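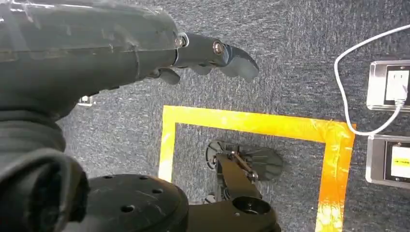

A line on the floor, Ekrem Akyol used to tell his new starters, is the cheapest wall you will ever build, and the only one people will apologize to after walking through it.

Chapter 6
Tape on Carpet

Akyol ran the workshop floors at Oltberg for many years, and the remark was usually made to someone on their knees with a roll of tape in one hand and a tape measure in the other, who would have preferred a chair. He had a second remark, which was that the line should have been four inches to the left. This chapter is mostly concerned with the second remark.

Up to now we have dealt with hard floors. Concrete, vinyl and sealed timber all have their moods, but they share one virtue, a surface that stays where it is when you press something onto it. Carpet makes no such promise. It is made of thousands of small fibers, each free to lean whichever way it likes, and a strip of tape laid across them touches only the tops. Students who have marked out an entire warehouse aisle before lunch are often surprised to spend an afternoon on one rectangle in a carpeted room.

The good news is that the carpet you meet in workrooms is seldom the deep sort. It is low-pile, hard-wearing and speckled, in a gray-blue chosen by someone who had thought carefully about coffee. The yellow outline at the head of the chapter is laid on a floor of this kind. Low pile gives the adhesive a fair chance. The speckle is less helpful. It hides dirt from the cleaner, and it hides pencil marks, chalk ticks and pins from you.

Key terms in this chapter
pile direction
keep-clear zone
parking outline
dry run
butt joint and lapped joint
ghost line

What a line is for

Before you cut anything, find out what the line is supposed to say. The same yellow rectangle can mean "put it here" or "put nothing here," and both messages have been delivered, in good faith, by the same roll. An outline that tells people where an object belongs is a parking outline. An outline that tells people to leave the floor alone is a keep-clear zone. In a well-run room the two look different. In the other kind of room there is a person called Erhan Güneş who knows which is which, and he is on vacation.

The Başaran training rooms are our running case for the next few chapters, and they began as the other kind. When the first survey was drawn up there were 321 separate strips of tape on the carpet, counting every scrap big enough to have an opinion. Some marked tables that had left the building. One long diagonal had been put down for a game at a winter party and was being carefully stepped over the following November. Güneş had the lot taken up, kept a drawing of what was worth keeping, and put back six outlines. Complaints were received from people who missed the diagonal.

Color, and what light does to it

Yellow is the usual choice for good reasons. It stands out on gray, on blue, and on the color in between that carpet makers sell under a dozen names. But a color is only as steady as the light that falls on it. Look again at the opening picture. The left side and the top edge are a clear lemon yellow, while the right side goes toward orange and looks a little washed out where the glare catches it. A glossy tape will do this to you in almost any room with a bright window or an uneven row of lamps.

For one lonely rectangle it hardly matters. In a room where yellow means one thing and orange another, it matters quite a lot. Check your colors from the door, from the far side, and from the height of the shortest person who will need to read them. Then come back late in the afternoon and be disappointed. Matte tape costs more and sulks when you try to tear it by hand, but it holds its color better under strong light.

Corners

Any fool can lay a straight line, and a fair number of us have been paid to. Corners are where the work shows. Two strips can meet edge to edge (a butt joint) or one can run over the other (a lapped joint). On carpet we lap, with the free end of the upper strip pointing away from the main line of traffic, so that shoes pass over it the way a hand strokes a cat. Point it the other way and the corner will be up by the end of the week, gathering lint.

Squareness comes before neatness. Measure both diagonals and keep moving the corners until the two numbers agree. Do this with string and pins during the dry run. The Netik crews skip the string and trust the carpet tiles to be square, and the Irkosum crews come in afterward and charge for it. You may decide for yourself which firm you would rather work for.

Before you read on

Find a carpeted room you are allowed to kneel in. Brush your palm across the floor in two directions and decide which way the pile leans. Stick down a short strip of tape along the lean and another across it, press both equally hard, and leave them overnight. In the morning peel each one slowly, keeping it low to the floor, and look at the underside. Keep the strips in your notebook, fluff and all, for use in Section 6.4, where we take up removal, ghost lines, and what to say to the person who owns the carpet.

6.1 Reading the Floor

Start with the vacuum cleaner. Go over the area twice, the second pass at right angles to the first, and let the dust settle before you open the tape.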